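Storage and Floor Clearance: Notes from the Vondthorpe Rooms

The March walkthrough of the Vondthorpe building covered shared workrooms only. Offices and the kitchen are on a separate schedule. The findings below concern floor clearance, cable storage and the handling of packaging, in that order of urgency.

Floor clearance first. The rule in the tenant guide is a clear path 95 cm wide from the door to the far wall, measured at floor level. Most rooms meet this at table height and fail it at the floor. Chairs pushed in correctly do not count against the path. Bags, cartons and mats with lifted corners do. Two rooms on the Purkell corridor were measured again on Monday after furniture had been shifted, and both now pass. The Lillivov room passes on one side only, and the shelving there will be turned to face the window wall.

Ceramic tile needs a separate note. Small dark items show up well on light tile, but they also slide when stepped on, which carpet prevents. Rooms with tile should be swept by hand before the machine cleaner goes through, as the machine pushes small parts under cabinets and leaves them there. The cleaning contractor, Espinoza, has asked for this twice.

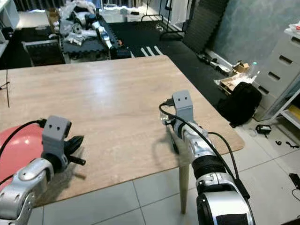
Drawer cabinets are the most underused storage in the building. The standard four-drawer unit takes up very little wall, and in most rooms at least one drawer is kept for nothing in particular. Our recommendation is to assign the top drawer to chargers and short leads, the second to adapters and loose parts, and to leave the lower two to the room's users. The charger on the tiles beside the gray cabinet would go in the top drawer, along with the small cable bits near it. The backpack leaning on the same cabinet is a different matter: it belongs on a hook or a shelf, as a bag set against the drawers has to be moved each time the lower ones are opened. Cabinet tops should hold one tray at most. Anything that does not fit in the tray goes back to a drawer or to lost property.

Labels for the drawers are available from the front desk. A single word is enough. Labels listing contents in detail go out of date in a few weeks and are then ignored. Please place the label at the left end of the drawer front, clear of the handle.

Cable storage. Leads shorter than one meter should be coiled loosely, fastened with a reusable tie and laid flat. Longer leads go on the wall hooks. Do not wrap a lead around its own charger, as the bend next to the housing is where the insulation usually fails. Of the 142 leads tested in the last round, 15 were withdrawn for damage at that point. Withdrawn leads are cut before disposal so that they do not return to circulation. Ties are stocked in the supply closet, second shelf, and need not be signed for.

Packaging. Flattened cardboard is acceptable in a room until the end of the working day. After that it goes to the cage by the loading door, which is unlocked until 6 p.m. Flattening a box does not complete the job. Clear plastic bags are collected separately and should not be put inside folded cardboard, where the sorter misses them. Cartons needed for returns may be kept for up to two weeks in the basement store, marked with the room number and the date by which they can be thrown out.

Floor mats and exercise balls may stay in the workrooms, provided the mats lie flat and the balls are kept out of the path. A ball rolls when the door draft catches it, so a corner or a ring base is preferred. Foam panels that lean on a wall should be fixed or laid behind furniture.

Hook strips have been ordered for all tiled rooms, some 221 hooks in total. Installation starts at the Lillivov end of the building and takes one morning per room. Wall space 30 cm either side of the door should be left free until the strips are up.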